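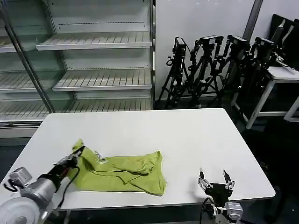
Green tee, a lift. One corner up and the rest still in a heap.

I love folding T-shirts

Okay, I promised a T-shirt post back when I did the one on fitted sheets, and then it got to be July and I was wearing nothing but T-shirts, so it's time. This is post number 226 on this blog and I can't believe it took me that long to get to the one piece of clothing I handle every single day.

I know how it sounds. Folding is the part of laundry people put off (I have a friend who lives out of the dryer from one load to the next and is perfectly happy). But I get such a kick out of it! You start with a thing that has no shape at all and a minute later you've got a tidy rectangle you can stand up in a drawer. Sweaters are too thick for that and button-downs have opinions. A plain cotton tee will let you try four different folds on it and come out fine every time.

My old way, for the record, was the one I picked up when I worked the back room at a clothing store in Stutdale, the summer after high school. We had a plastic board with a handle and we folded around it, and every shirt came out the exact same width. I was fast with that board. Then I moved out on my own, didn't have a board, and for years I just folded things in half and in half again and crammed them in. My dresser drawers looked like a bin at a yard sale.

Starting from a pile

The part I had to learn over is the beginning. With the board, somebody had already laid the shirts out flat for us. At home they come out of the basket in a wad, and I used to flap the wad around in the air until something that looked like a shoulder showed up.

Now I put the wad down and look at it for a second. If there's a corner sticking up, I take that one. Pinch it, lift a little, see what follows. A hem comes up in a long even line and a sleeve comes up with a short one, and once you've felt the difference a few times you hardly need your eyes. If it's a shirt with a print on it, the print helps too. The small white graphic on the green one is a great landmark, because as soon as I find it I know which side I'm looking at.

Then I set it down, pinch somewhere else, lift again. Two or three of those and most of the shirt has opened up on its own. I like small lifts! A big snap feels great but half the time a sleeve flips inside and you don't find out until you're on the last fold.
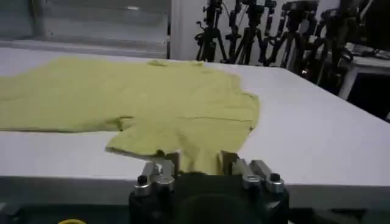
Smoothing is where I spend the most time, and I think it's the step that makes the biggest difference to how the shirt looks when you put it on. I go from the middle out with a flat palm, never from the edges in. Cotton this soft is never going to go perfectly flat, and I've stopped asking it to. Look at the shirt all stretched out on the table and it still has shallow creases running all over, plus that low ridge where the neckline bunches up. The neckline I do fix, with a small tug on each shoulder. The sleeve hem I mostly leave. It wants to curl, you can see it lifting off the tabletop enough to throw a thin shadow, and it's going to be folded under in a moment anyway.

Watch the edge of the table, too. If part of the shirt is hanging over, the weight of it pulls on everything else and you get those long tension lines going back into the body. Scoot the whole shirt up until every bit of it is on the surface and then smooth. I ignored this for ages and kept wondering why my folds came out slanted.

About the surface

I've folded on beds, couches, the top of the washer, my own lap on a train. A hard, smooth table beats all of them. A bed gives under your hands, so you press a crease in and it bounces right back. The washer is fine for kids' sizes and hopeless for an XL.

White is nice if you can get it. You see the outline of the shirt so clearly against it, every little scallop along the side seam, and you can tell right away if you're crooked. I'd never thought of table color as a laundry question before, and now I have feelings about it. My kitchen table at home is dark brown and a navy tee just disappears on it.
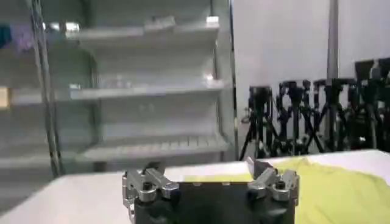
The heap stage, over on the right. Gray shelves behind.

Look at those bare shelves, by the way. I can't see an empty shelf without mentally filling it with shirts. Sorted by color, of course. The yellow-green would go between the mustard and the mint.

How I fold it now

This is the fold I've settled on. I got most of it from a handout at a home organizing class at the Okness library, and then I changed two things to suit myself. I wrote up my notes afterward and they ran to 2,662 words, so count yourselves lucky that you're getting the short version.

1. Lay the shirt face down, neck away from you. Smooth from the middle. Tug the shoulders.

2. Fold one side in toward the center so the edge runs straight down from the middle of the shoulder. The sleeve comes along for the ride and will be sticking out past the other side, or close to it.

3. Fold that sleeve back on itself so it lies inside the strip. Pat it down. Sleeves are where most lumpy folds get their lumps. A sleeve that's only halfway over will crumple into a flap and then you've got a bunched dark line down one side of your nice rectangle. If that happens I open it up and lay the sleeve again. It takes two seconds.

4. Other side, same thing. You should have a long strip now, the width of your drawer section. Mine are pretty narrow so I go a bit past center.

5. Bring the hem up toward the neck, stopping short of the collar by the width of a couple of fingers. Then fold in thirds from the bottom. It should stand up by itself on the table. If it flops, it was folded too loosely or the shirt is very thin — the thin ones I fold once more.

My two changes are the face-down start (the handout had it face up, and I want the print to end up on the outside) and stopping short of the collar. Collars are thicker than the rest of the shirt, and leaving them out of the first fold keeps everything more even.

You can also do a perfectly good wide fold, where the body stays as one big rectangle and only the sleeves go in. That's what I'd use for a shelf, and it's kinder to big prints. A wide fold does show every stray sleeve, though, so give the corners a last look before you call it done. I've had one poking up at the top and another flopping around at the bottom of the same shirt, and from my side of the table I was very pleased with myself. 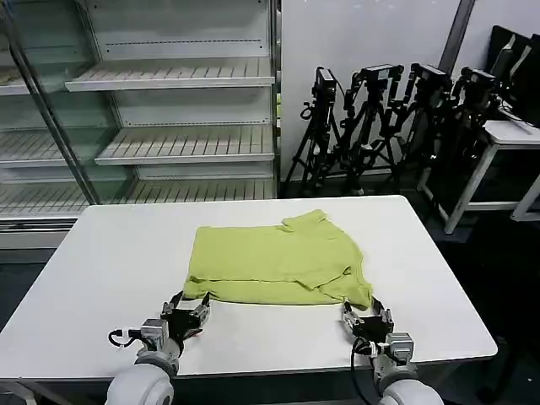 Where the shirts end up

I store mine upright in the second drawer, in rows, with dividers from Niazi that I bought on clearance and cut down to fit. Upright was the big change for me. I can see all of them at once, and pulling one out doesn't wreck the rest. When they were stacked I wore the same top three over and over, and I found a striped one at the bottom I'd forgotten I owned. It still had the tag from the Didmont outlet on it!

A drawer packed tight holds more but you pay for it in creases. I leave a gap the size of one shirt in each row. When the gap is gone, something goes in the donation bag, and I've kept to that for almost a year with one lapse involving concert tees.

For trips I skip the standing fold and roll from the hem instead. Same strip, same steps up to number four, then roll it firmly. A rolled tee fits down the side of a bag where nothing else will.

Things you asked under the sheets post

Does it matter if the shirt's still warm? I think warm cotton is lovely to fold and takes a crease well, but I do plenty of mine the next morning and they're fine.

How do I get a teenager to do it? I don't have an answer. Let me know.

Do I iron T-shirts? No. A good smoothing with the palm does it for me, and what's left comes out after ten minutes of wearing.

Have I ever counted them? Yes, and I was a little embarrassed. The sheets post got 551 comments, more than anything else I've put up here, and a surprising number of them were from people telling me how many T-shirts they own. I'm in the upper half. Tell me your fold in the comments, and if you have a trick for long sleeves I want it, because mine always come out looking like they're hugging themselves.

Next up is socks, or maybe the linen closet if I can get the door to stay open.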